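Speaker notes: Small warehouses, honest inventories
Tuesday, June 23, 2020
Talk length: 8 slides, plus questions

Slide 1. Title

Say good morning, check that people at the far end of the call can hear. Ask everyone to mute.

I ran stock control at Drurkora for most of my working life. We sold plumbing parts to contractors. I now help small distributors fix their counts. This talk is on cycle counting, meaning you count a little of the stock every day and stop closing the building for a yearly count.

Mention that the sheets will be sent out afterward. People always ask.

Slide 2. The January count

Describe how we used to do it. Two days closed, everybody in, office staff included. People who had never been in the aisles were counting elbows and reducers. They could not tell a half inch from a three-quarter inch without reading the bag, and a lot of the bags were old.

By the time the numbers were typed in, orders had gone out and the numbers were stale. We would find a big error and have no idea when it had happened. It could have been last week or the spring before.

The yearly count gave the accountants a figure. It did very little for the person at the counter who had told a customer we had three valves and then found none.

Pause here. Most of the room will have their own version of this.

Slide 3. What to count, and how often

Put up the A, B, C table. Go slowly.

A items are the ones that move. At Drurkora we had 355 of them. Count each one once a month.

B items, once a quarter.

C items, twice a year. If something has not moved at all in two years, count it once more and then talk about getting rid of it.

You can rank by dollars sold or by number of picks. I prefer picks. Errors come from hands going into the bin, and a cheap fitting picked forty times a day will drift faster than a boiler that sells twice a year. If your auditor wants dollars, rank by dollars and add the heavy pickers by hand.

Do not spend a month on the ranking. Run the report, sort it, draw two lines, start on Monday.

Slide 4. Bins

The location is the thing you count. If one part lives in four places, you have four chances to be wrong. Before the first count, walk the aisles and write down every place where a part is kept that the system does not know about. We found stock on top of the racks, under the bench, and in the van.

Rules we ended up with:
One part number to a bin.
Overflow gets its own location code.
Returns do not go back in the bin until they are booked in.
Label on the front lip, facing the aisle.

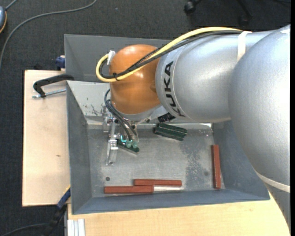
Oranuch Tanasarn asked at the practice run whether one part to a bin is realistic in a building that is already full, and said her own place had tried it and given up by summer. Fair point. My answer was to do it for the A items only and use dividers for the rest. A divider with a label on each side is good enough for slow stock. She still thought the labels would fall off. Some will. Buy the better labels.

If this comes up again in the questions, take it. Do not argue the point for long.

Slide 5. The daily count

One person, one list, first thing in the morning, before picking starts. Our list was usually under twenty lines and took less than an hour.

The list shows the part and the location. It does not show the quantity. If people can see what the system expects, they will find it. I did this myself.

When the count is off, a second person counts again. If both agree, go to slide 6. If they do not agree, they go and look together.

Tell the Boateng story. Boateng is a two-branch electrical supplier. They gave the count to whoever was free, and so it was done by whoever was free, which by the second month meant it was not done. They then gave it to one person with a named backup and it has run since. Keep this short.

Slide 6. Finding the cause

Fixing the number takes a minute. Finding out why it was wrong is the real work.

Common causes, in the order we met them:
Wrong unit of measure. Booked in as boxes, sold as each.
Picked from the wrong bin.
Received short and signed for in full.
Sample or warranty part handed over the counter with no paper.

Write the cause next to the adjustment every time. Use a short list of codes. We had 8, and that was plenty. After one quarter, add up the codes. In our case unit of measure was far ahead of the rest, and one afternoon fixing the item records took care of most of it.

Slide 7. Software

Expect the question. I have used Grita and Pasia and both will print a blind count sheet. Grita is easier to set up. Pasia handles two units of measure better. A spreadsheet will do if you have fewer than 400 items in total.

Do not buy anything until you have run three months of counts on paper.

Slide 8. Close

Ask them to pick ten parts this week and count them blind. Write down how many were right.

Leave my email on the screen. Take questions. If there are none, go back to slide 3 and ask who ranks by dollars.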